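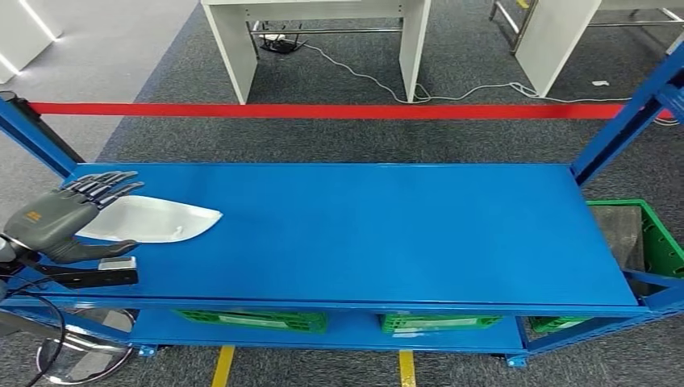 Fig. 4. Cart top shelf, blue finish.

4. Leveling and loading your Jalent utility cart

By now you should have a standing cart and, with luck, no parts left over. If you do have parts left over, go back to Section 3 and find out which ones. The spare bolt in the small bag is meant to be spare. Everything else has a job.

4.1 Choosing a spot

1. Roll the empty cart to where it will be used. Garages and basements slope toward a drain more often than their owners believe, so try a few places.
2. Lock both front casters by pressing the tabs down with your shoe. Wear a shoe.
3. Push gently on the top shelf from each side. If the cart rocks, go to 4.2. If it doesn't, go to 4.2 anyway.

4.2 Leveling

1. Set a spirit level along the front lip of the top shelf, then across the shelf from front to back. A phone app will do if you take the phone out of its case first.
2. Find the low corner. Loosen the lock nut on that caster with the 13 mm wrench.
3. Turn the stem one half turn at a time and check again. Impatient people turn it three times and then have a new low corner.
4. Tighten the lock nut while holding the stem still.
5. Repeat until the bubble is between the lines. It does not need to be perfect. You are storing paint cans.

Note: If one corner stays low at full extension, the trouble is your floor. Pludotia sells a shim set for this. A folded cereal box also works, and we would thank you not to quote us.

4.3 Loading

1. Load the bottom shelf first, heaviest items nearest the posts.
2. Load the middle shelf.
3. Load the top shelf last, and lightly. Its limit is 80 pounds, spread evenly. The limit for the whole cart is 300 pounds.
4. Unlock the casters and roll the cart a few feet. Listen for scraping.

CAUTION: The top shelf is not a step. It is also not a seat, a workbench for hammering, or a place for a child to see the parade.

CAUTION: Never pull a loaded cart down a ramp from the low side. The cart will win.

4.4 After the first month

Bolts settle. After 30 days of use, empty the cart and snug every bolt a quarter turn. Wipe the shelves with a damp cloth and dish soap. Scouring pads take the finish off, and touch-up paint never matches as well as the label says it will - order the smallest bottle.

For missing parts, have the number from the underside of the bottom shelf ready before you call. You will want to read it before loading the cart. Most people read this sentence afterward.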